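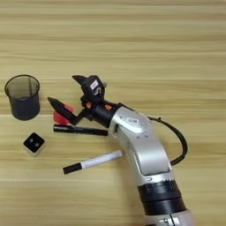
Mesh pen holder on a wooden table

Re: [jukero-users] Closing the year with open purchase orders

Jun 4, 2019

Hello all,

thank you for the question. We had the same trouble at the Biltberg office in May, so I write what we did.

> We want to close the budget year in Jukero, but 6 purchase orders
> to Giltex are still open. The closing report shows them as spent,
> and the balance of the department is wrong. Must we cancel them
> and enter them again in the new year?

No, please do not cancel them. If you cancel, the order number is lost and the supplier's invoice will not find its order later.

Open the order, choose "Carry forward" and save. You must do this before the trial closing. The amount then goes to the reserved column and is not shown as spent any more. 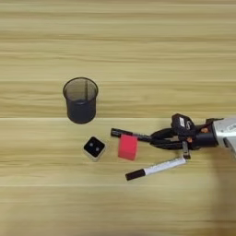

With us it took almost 5 minutes for each order, as the approval has to be given again by the person who signed first. Two of our orders had a part delivery. For these, book the delivered part in the old year first, and only after that carry forward the rest.

One thing I could not solve: in the printed report the supplier Čierny is sorted after Z. In the export file the order is correct. Does somebody know in which setting this can be changed? We are on version 4.

Kind regards from the Biltberg accounts office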